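Kleiner Thread, weil mich gestern drei Leute nach dem Schreibtisch gefragt haben. Ihr wolltet es so. 🧵

**1/**
Ausgangslage: Ich arbeite seit Mai an einem Tisch, auf dem sich alles sammelt, was Stift heißt oder so tut. Fineliner, Filzer, zwei Lineale, ein Pinsel (ich male nicht). Gestern war Schluss, alles runter, Platte abgewischt, Kaffee gekocht, wieder hingesetzt.

**2/**
Die Stiftfrage also. Ich habe sie ALLE durchprobiert, auf der Rückseite einer alten Rechnung von Terka. 95 Stifte! Wer besitzt so was? Wer braucht so was? Und warum schreibt davon die Hälfte in demselben müden Blau?

**3/**
Behalten habe ich 7. Der Rest ging in eine Schachtel und die steht jetzt im Flur, bis meine Schwester sie für ihre Klasse abholt. Falls sie das hier liest: Die Schachtel steht im Flur. Immer noch.

**4/**
Dann der Becher. Vorher hatte ich so einen Drahtkorb, durch den jeder dünne Stift unten durchrutscht und einem die Schublade anmalt. Der neue ist klein, hellbraun und hat oben am Rand ein Tierköpfchen sitzen. Ich bin erwachsen und zahle Steuern und freue mich jedes Mal über dieses Köpfchen!

**5/**
Gefunden bei Fröhlich, dem Laden neben der Apotheke, zwischen Geschenkpapier und Grabkerzen. Ich wollte eigentlich nur Briefmarken. Hatten sie nicht.

**6/**
Was für ein Tier das ist, darüber wird hier seit dem Abendessen gestritten. Ich sage Bär. Mein Mann sagt Schwein. Der Nachbar aus der 3 kam wegen eines Pakets hoch und sagte »Maus?«, mit Fragezeichen, und ging wieder.

**7/**
Zweite Neuerung: die weiße Platte auf dem Holztisch. Ich mochte das Holz ja, aber beim Zuschneiden hatte ich immer Angst um die Oberfläche. Jetzt liegt Weiß drauf und hinten schaut noch ein heller Streifen Holz raus – gefällt mir besser als gedacht. Man sieht halt jeden Krümel. Jeden.

**8/**
Und weil jemand nach Regeln gefragt hat: Ich habe genau eine. Auf die Platte darf abends nur der Becher. Post kommt in den Korb an der Tür, Tassen kommen in die Küche, Ladekabel kommen weg, mir egal wohin. Hält seit einem Abend, Applaus bitte.

**9/**
Offen ist noch das Licht. Die Lampe aus Sudonthorpe ist hübsch, macht aber einen Kreis so groß wie ein Frühstücksbrett. Wer was Helleres zum Anklemmen kennt, das nicht nach Zahnarzt aussieht – bitte drunterschreiben!

**10/**
So, und der Becher auf der weißen Platte, zum Mitraten. Bär, Schwein oder Maus?
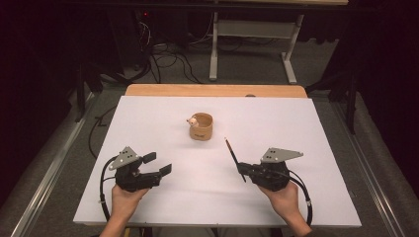
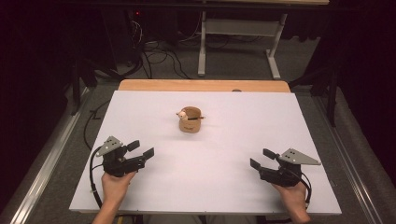
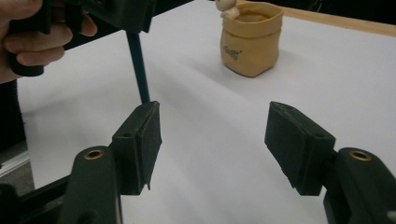 — **Wanting Song**

**11/**
Nachtrag, es kommen schon Antworten: Lamm ist auch im Rennen. Lamm! Ich zähle das als halbe Stimme für Bär.

**12/**
Morgen dann die Schublade unter dem Tisch. Ich habe sie kurz aufgemacht und wieder zu.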